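Short thread on whether arms can take over tidying and kitting yet. My answer after a winter of reading vendor sheets and running our own numbers: some of it, if you pick the chore carefully.

Pillitz quotes 95 percent on single-item picks. Skavunmont quotes 93. Both figures are per pick. A kitting tray in our shop takes 18 picks, and at 95 percent each you finish a clean tray less than half the time. 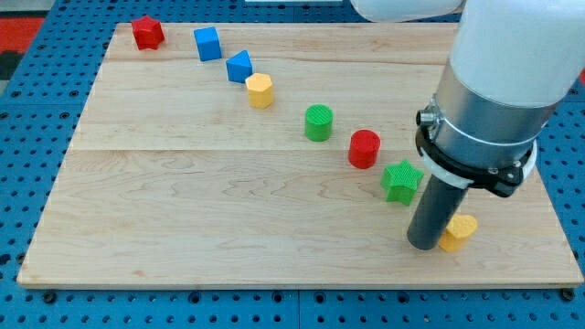
Chores at home fail on the same arithmetic, with worse inputs. A toy shelf or a kitchen drawer has no fixed layout and the objects touch. Spacing matters more than most spec sheets admit: a green cylinder with clear board on one side is an easy target, while a blue cube almost corner to corner with a blue prism asks the vision system to find an edge between two things of one color. Push one and you may move both.

Galier's answer is to retry until the item is in place. Fine for socks - less fine for glassware. Çetinkaya slows the arm down near contact, which helps, but their cycle time then loses to a person by a wide margin.

What I would hand over today: repeat loading from a fixture, and sorting rigid parts with space between them. What I would keep: laundry, dishes, any bin where parts overlap. Will rerun our tray test in January with 100 trays per setup and post the failures too.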